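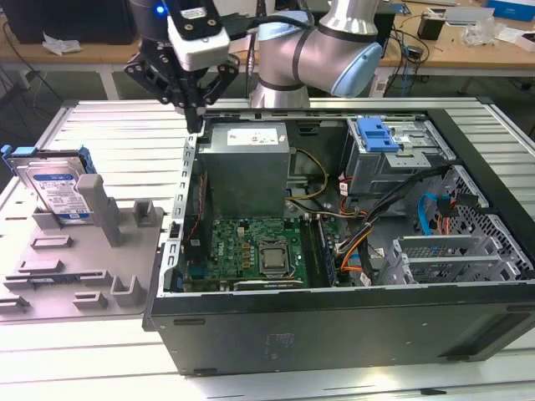

The Takard bench cell is our smallest setup for taking desktop computers apart, and it's the one we get the most mail about, so this page has grown a lot since August! It covers how the cell is laid out, how to look after it, and what to do when a part wears. The base is a slotted aluminum table, with the arm coming in over the top, and the computer lies on its side with the interior facing up. Parts that come out need somewhere to go, and that's the job of the light gray molded tray on the left, where a hard drive in its blue caddy can stand upright at the back within easy reach of the gripper. We love this tray. Jagadeesh Murthy drew the first one over a weekend and we've changed very little since.

## What's in the cell

- Arm, with wrist cable and mounting plate
- Ploketti multi-finger gripper, black
- Wundside sensor module (bolts to the gripper)
- Slotted table, leveling feet fitted
- Molded fixture tray, light gray
- Case stops and T-nuts, bag of 10
- Khondokar controller and power lead

The desktop computers are yours to supply.

## Setting up

Start with the table. Put it where you want it, level it with the four feet, then lock the feet and check the level again (locking them nearly always shifts something). Leave yourself room to walk behind it. You'll want to get at the back of the arm at some point, and it's a pain to drag everything out.

The tray goes on next. Slide its T-nuts into the grooves, push the tray up against the end stop and snug the screws by hand. Torque isn't critical here, but the tray must not rock. Press on each corner in turn. If one clicks, there's probably grit in a groove.

Now lay a computer down on its side with the cover off and unplugged from everything. Slide the case stops up to it until they touch. A light touch is plenty! Thin sheet metal bows easily, and a bowed case throws off the height of the drive cage, which you'll then spend an hour chasing in software. Ask us how we know.

Last comes teaching. With the arm in slow mode, bring the fingers down to the three reference points in order: tray corner, case rail, drive release handle. Save each one as you go. The controller asks for a name for the case type, so give it something you'll recognize in six months. We use the model number and nothing else.

## Daily care

This takes a few minutes and makes a huge difference.

1. Vacuum the table grooves. Old computers are full of dust, and it all ends up in there.
2. Wipe the fingertips with a dry lint-free cloth. No solvents on the pads, please.
3. Wipe the sensor window with a lens cloth.
4. Run your hand along the wrist cable with the arm powered down and feel for kinks or flat spots.
5. Send the arm to the tray corner point. If it's off by more than the width of the scribed line, re-teach before you run anything.

## Replacing fingertip pads

Pads last us 184 drive pulls on average in our own shop, which is better than we ever hoped for with all that sharp metal. Swap them when the ribbing is worn smooth in the middle, or sooner if there's a nick at the tip.

Power down and lock out the arm. Back out the small screw behind each pad, pull the pad straight off toward the tip, and clean the seat. Press the new pad on until it sits flush, then put the screw back with a drop of medium threadlocker. Change the whole set together. One new pad in among worn ones makes the gripper close crooked, and the drive twists as it leaves the cage.

Re-teach all three points afterward. New pads are a touch thicker and the old positions will be slightly low.

## Replacing the wrist cable

Take a photo of the routing before you unclip anything. The cable needs a loose loop between the gripper and the wrist, big enough that it never pulls tight at full rotation and small enough that it won't snag on a drive cage. Once the new one is in, turn the wrist by hand through its whole range and watch the loop the entire way. Then do it again in slow mode with your hand on the stop button.

## Common troubles

**Drive lifts partway and stops.** Look for a cable still plugged into the back of it. The cell unplugs nothing. That's your job before the run.

**Gripper closes on air.** The case has moved against its stops, or the wrong case type is loaded.

**Drive won't seat in the tray.** Clean the slot, then check the caddy. Bent clips are common on older machines.

**Controller shows code 13.** The sensor has lost its link. Reseat the connector at the gripper end first.

## Spares

Pads come in sets, and wrist cables come singly. Trays are made to order in the same gray plastic, and we can move the slots if your drives are an odd size. We keep 50 sets of pads on the shelf and they go out the same day if you write before 2 p.m. Include the serial number from the controller's back plate with your order.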